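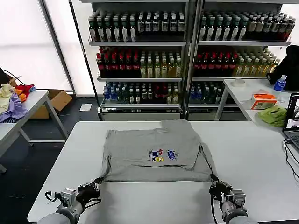 Both grippers holding the near corners of the gray T-shirt on the main table.

Search this blog Go

Notes on the Folding Planner: Choosing When to Close

The previous entry dealt with calibration. The present one concerns the planner, in particular the step in which two arms take hold of a garment before a fold.

Until December our planner, Flinanar, treated each grasp as a separate request. The left arm received its target, moved and closed, and the right arm followed. On a short-sleeved shirt this caused difficulty, as the first contact often shifted the cloth and left the second target out of date. Damir Matić proposed that both targets be computed from one segmentation and checked again just before closing. That check is now part of the main branch.

Three settings deserve mention. The corner detector rejects any candidate with fewer than 642 depth points. The recheck must finish within 105 milliseconds, or the arms hold position and a new plan is requested. The log keeps the latest 2000 plans, including rejected ones.

Deep creases remain the principal weakness. A dark fold line may be read as the hem, and the planner then selects a point inside the garment. Jasmina Vukadinović is preparing a revised edge filter, which will be reported in a later entry.

Related entries
Hand-Eye Calibration After a Mount Change
Replaying Wonier Logs at Half Speed
Collision Margins for Two Arms

Contact | Copyright Fadarard Notes | Back to top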